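Tournée sécurité de l'atelier Wastel, mois de février

Faite par Yaryna Ostapchuk, samedi matin, avec un café trop chaud et la lampe frontale de Tymofii (merci Tymofii, je te la rends lundi !). Je mets OK, À REVOIR ou NON, et je commente à côté.

1. Issues et passages
Porte de la cour : OK. Elle s'ouvre d'une main, même chargée.
Couloir du fond : À REVOIR. Il y a encore les cartons Brukix le long du mur. On avait dit 14 jours maximum, on les a largement dépassés... Spyros, c'est ta commande, je crois ?

2. Extincteurs
Entrée : OK, goupille et plomb en place.
Réserve : NON. L'étiquette de contrôle est illisible, l'encre a coulé. J'ai écrit à Dovhaniuk pour qu'ils repassent.

3. Électricité
Tableau principal : OK, repérage à jour, et joliment écrit en plus.
Multiprises : À REVOIR. Deux branchées l'une sur l'autre sous l'établi d'Ostap. J'ai débranché la seconde, ne la remettez pas !
Test du différentiel : OK, il a sauté du premier coup.

4. Outillage à main
Boîtes à outils : OK. Couvercle fermé quand on ne s'en sert pas, la boîte poussée contre le mur du fond, rien qui dépasse devant. C'est comme ça que je les aime.
Cutters : À REVOIR. J'en ai ramassé un lame sortie, dans le bac à chiffons (aïe).
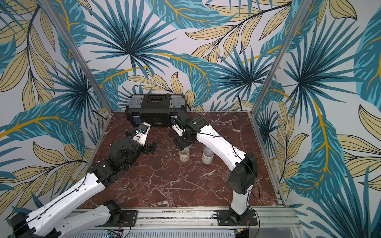

5. Produits
Armoire ventilée : OK, fermée à clé.
Bidons : NON pour celui de 5 litres sans étiquette. Ça sent le white-spirit, mais je ne vais pas parier là-dessus. Mis de côté sur le bac de rétention, à identifier avant de s'en servir.

6. Premiers secours
Trousse : À REVOIR. Il manque des compresses et le sérum physiologique est périmé. Hanna passe à la pharmacie cette semaine.
Numéros d'urgence : OK, affichés près du téléphone.

À corriger sous 7 jours : l'extincteur de la réserve, le bidon, la trousse. Pour le reste, on en reparle à la réunion, et je refais un tour du couloir avant.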